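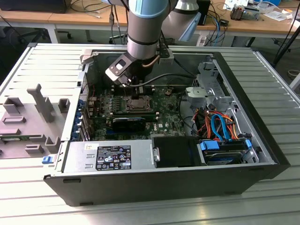
2 min read

Home | Forums | Shop Floor | Search
Print this page | E-mail this thread

Thread: Arms on the teardown line, six months in

benchrat_40
We do computer teardown at Vilby. Since the arms came in I mostly set up towers and watch. Side panel off, heatsink off, tower on its side, then the arm goes in over the socket. My day used to be 200 small jobs with a screwdriver. Now it's clearing stops. Anyone else go through this?

tinsnip
Same at Skolon. My wrists are better. Pay is the same, but they cut the Tuesday overtime and that hurt more than I expected.

Kestrel9
Better wrists is a big deal. I did sockets by hand for years. I don't see the complaint.

benchrat_40
Not complaining about the wrists. The part I don't like is the count on the wall. We logged 2,744 processors in September and the target went to 2,884 the next morning. Nobody asked the people who clear the stops.

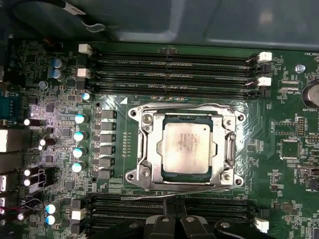

And the stops are where the time goes. You have the retention levers to deal with, and no two board models have them in quite the same spot. When we change models I re-teach the positions, and that doesn't show up in the count at all.

Kestrel9
Then get it logged. At Kröger we put setup on its own line and the target came down to 2,000.

tinsnip
Kröger has a supervisor who reads the log - ours doesn't. I'd still ask for the training grade if you're doing the teaching. That's technician work.

benchrat_40
I asked. They said after the next review. I'll post when I hear.

Reply | Back to Shop Floor | Print | E-mail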